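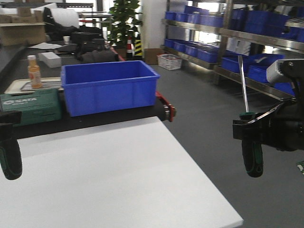 Green-handled driver, long silver shaft.

**Ticket: wifi keeps dropping in the back half of the house (Oston router, Jullby extender)**

Okay, adding my notes here because support asked for a log and I've been scribbling them on envelopes. I'm on the Kwofie 1000 plan and it's lovely in the kitchen, 700 or so on a good night... then I walk down the hall and get 2. Two! It's been like this since December, when we moved the router off the bookcase (my partner wanted the shelf for the good teapots).

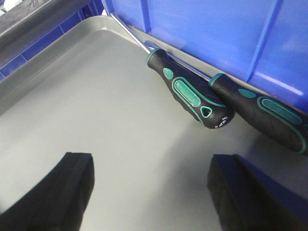 Tried so far: rebooted everything, changed the channel, changed it back, swapped the cable to the extender for the grey one out of the junk drawer. The grey one made it worse, so that's gone in the bin. The extender light goes amber, sits there for a minute, then goes green again like nothing happened.
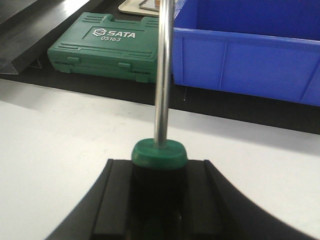
Rang the Skeltstead shop at lunch and the bloke reckoned both boxes were on the same network name but different passwords. He was half right, the guest one was! Fixed that, and the telly's now been on for seven hours without dropping out, but my laptop still won't hang on in the study.

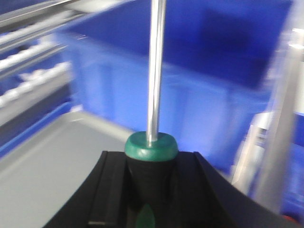
*Last updated: Feb 25, 2019*

Still open, please don't close it yet. Firmware update is next, once the kids are off their tablets, and I'll paste the extender's error log in underneath when I work out how to get it off the thing.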